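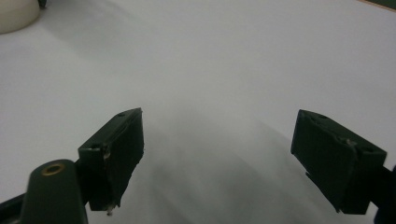 Two green gripper fingers with a wide gap between them.

My job is teaching robots to pick things up, and I do most of it sitting at a table. When I tell kids that, they usually look a bit let down. They were hoping for lasers!

I work at Skurkmont, a company that packs bathroom things into gift boxes. Soap, little trays, that sort of stuff. We've got 60 people on the packing floor, and I was one of them until last February. My favourite spot was the end of line two, next to the window.

So why bring in a robot? Well, think about doing the same small movement over and over, all day long. Reach, grab, turn, drop. On my busiest Monday I packed 853 boxes and my wrists were so sore I couldn't open the jam at tea time. Robots don't get sore wrists (lucky things).

Trouble is, a robot doesn't know what a soap is. You learned to pick things up when you were a baby, and you dropped heaps of them along the way. A robot has to learn too, and one good way is to learn from a person's movements. I hold a gripper in each hand, like a pair of big clumsy pincers, and do the job with those instead of my own fingers. A computer saves how the grippers move and what they can see. Then I do it again. And again. I've done over 14 hours of it in a week!

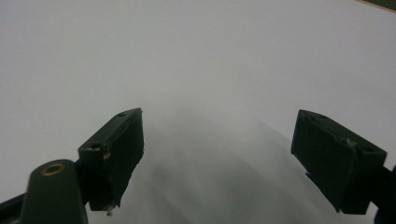 What happened to everybody's jobs?

This is the question I get most, and it's a fair one. When the boss first told us about the robots, I was worried, and so was my friend Tyyne Ruotsalainen, who'd been packing much longer than me. Some jobs did change. The night shift got smaller, and a few people moved over to our other building in Disunham. Not everyone was happy about that, and I don't blame them.

Tyyne checks the finished boxes now and has learned how to stop the robot and fix it when it gets muddled. She named it Pevia. She says she misses chatting along the line, because it's harder to have a yarn with a machine. I miss that too – we used to sing on Friday afternoons.

But my wrists feel better, and I like being asked how a job should be done. Packers know loads of tricks. You don't squeeze soap in the middle, for a start, or you leave a dent in it!

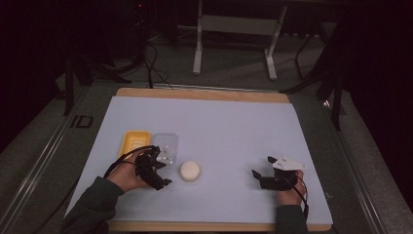
A gripper in each hand, with a little round white thing on the paper.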